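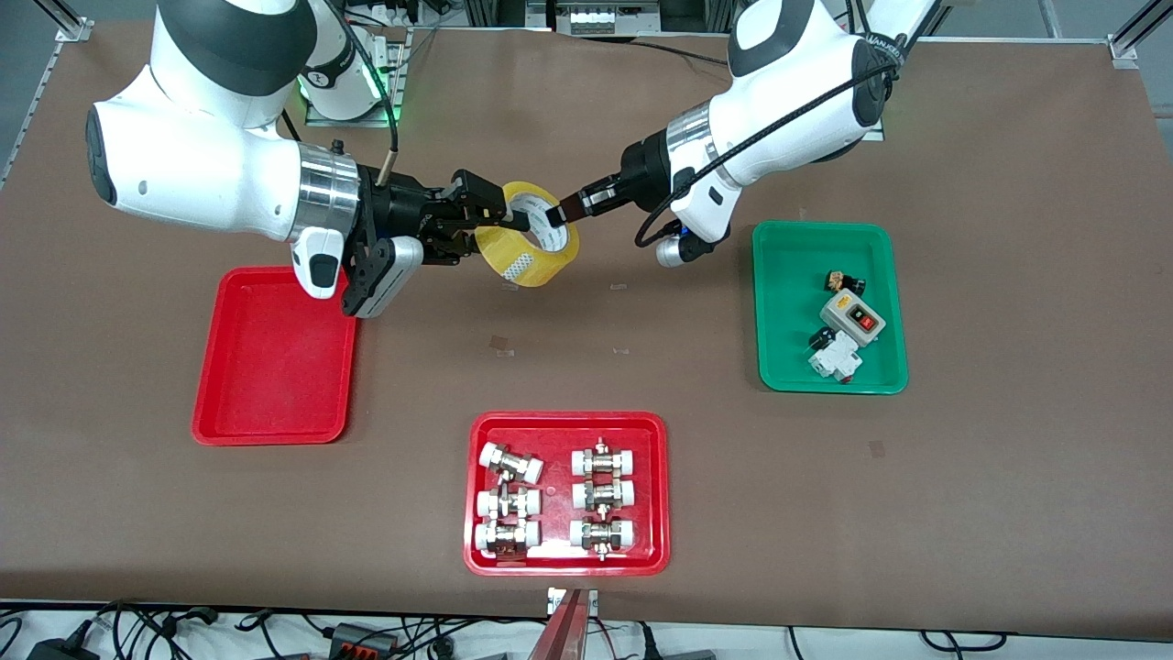

Bench with the trays out, tape roll, breaker and switch box in the green one

From: Kwadwo Dankwa
To: Wolau parts list
Date: 6th July
Subject: Re: trays, tape and what goes where

Quick one, have to be out the door in 10 minutes. Answers under Adom's bits.

Adom Bawa wrote:
> Can we settle the tray colors before the Trosora boxes get packed? I have
> been putting electrical in green and pipe fittings in red, but the sheet
> from March has it the other way round.

Green for electrical, red for fittings. The March sheet is wrong, bin it. Your way matches the picture so leave it like that. Small connector, switch box with the red and black buttons, breaker, all green. Fittings six to a tray, two columns of three, and please straighten them up before the lid goes on. Top left one is sitting crooked.

> Also there are two red trays and one has nothing in it. Is that spare or
> am I missing a set of fittings?

Spare. Keep it on the left, it's for anything that gets pulled out at checking. Don't fill it just becuase it's there.

> Which tape do you want on the cartons? We have the yellow see-through one
> and some brown paper stuff left from the Csonka order.

Yellow. The paper one lifts at the corners if the carton sits in the van overnight, had two come open on me last time. Save it for wrapping. And fold the end of the roll over when you stop, I spent ages picking at it with a thumbnail.

> Last thing, how many cartons are we talking? Komix said 37 but the order
> says 68.

68 is the whole order, 37 is only the first lot. Komix never reads past page one. Do the 37 now, rest when the lids turn up. Up to 10 trays in a carton, no more, bottoms were sagging.

Labels on the short side pls, not the top. Tops get stacked and then you have to lift the whole pile to read anything.

If the pins on a fitting look bent put it in the spare red tray and leave me a note. Dont try to straighten them with pliers, Adom, I know about the pliers.

Anyone got the good scissors? Were in the drawer under the bench, not there now.

Kwadwo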